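Why I keep saying no to the warranty

The dishwasher died in March, so I spent a Saturday at the Ullier store being told about protection. The dishwasher itself took ten minutes to pick. It was a Dreller, $905 with delivery, and I had already decided on it at home. The other forty minutes went to the plan.

I should say that the salesman was perfectly pleasant. He had a laminated sheet with a list of things that can go wrong, and it was a long list. Pumps, seals, the control board. I asked him how often the control board fails. He said it happens. I asked if "it happens" was one in five or one in a thousand, and he turned the sheet over and showed me the monthly price.

I have no quarrel with insurance. I insure the house and the car, and if either one went up in smoke I'd be ruined without it. A dishwasher is a different kind of loss. If it breaks I'll be annoyed, I'll wash plates by hand for a week, and then I'll pay someone. The plan cost more than $100 and ran for three years, the first of which was already covered by the maker. I asked about that too and got the sheet again.
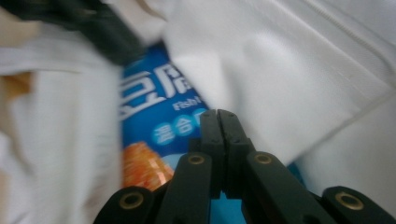

Saturday, mid-morning.

My neighbor Charmaine Venter thinks I'm being stubborn. She bought a plan on her fridge and got a compressor out of it, a repair she was told would have run $800. Fine, good for her. I'd like to hear from all the people who bought the same plan and never called, but they don't tell stories at barbecues. I also noticed, when she went through it again, that she waited most of a month for the part and the plan didn't cover the food.

Imre Farkas, who used to sell appliances in Flandstead before he moved over to flooring, told me the plans were what the staff meetings were about. The machines had thin margins and the paper that went with them didn't. That's one man's memory of one store, so take it for what it is. It does fit with how long I stood there.

The part I really dislike is the wording. The form has a box you tick to say you "decline peace of mind." Who wrote that? I wasn't offered peace of mind, I was offered a phone number and a list of exclusions in gray type. Damage from hard water is excluded. We have hard water. Everyone within ten miles of that store has hard water.

So I ticked the box and drove home. What I do now is put the price of the plan into a savings account whenever I turn one down. It has paid for a microwave door latch and a garage door spring so far, and there's still money in it. If the Dreller quits next winter I'll post about it and Charmaine can have the comments to herself.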